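3.2 Survey of household storage habits

The survey was carried out in Dundstead and Nosten between March and June. Households were drawn from the address lists of both towns, and 1,981 returned a usable form. Each form asked where small items in daily use were kept, how often they were put back, and how long the person last spent looking for one of them. Forms with more than two blank answers were left out of the analysis.

Dundstead has mostly older row houses with narrow kitchens, while Nosten grew quickly after the Makico mill opened and has larger homes with a separate utility room. We expected the Nosten households to report fewer lost items. They did not. Floor area had little effect once the number of people in the home was taken into account.
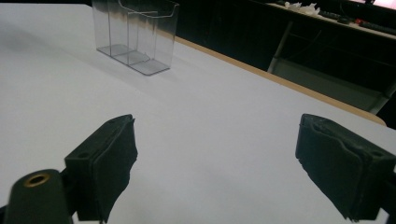
A follow-up visit was made to 200 homes, split evenly between the towns. Visitors stayed for 20 minutes and asked to see the places named on the form. In many homes the stated place and the real place differed – keys said to hang in the hall were found in coat pockets, and scissors moved between rooms during the week. We kept both answers and coded them separately, following the scheme used in the earlier Mahama study.

The open surface nearest the main door was the most common resting place for items that had no fixed home. People called it by many names, and we use "drop surface" for all of them. Items were grouped by shape as well as by use, as long, narrow things were often stored together whatever their purpose.

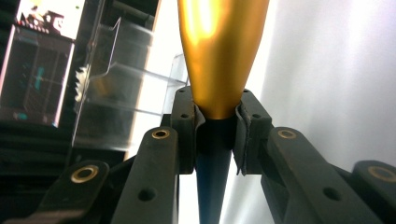

Figure 4. Narrow item with a gold-yellow upper body and a dark blue shaft.

The shape groups were checked by a second coder on a sample of 50 forms. Disagreements were mostly over items with a handle that could also stand upright, and these were moved to a mixed group – see Section 3.4 for the effect on the totals.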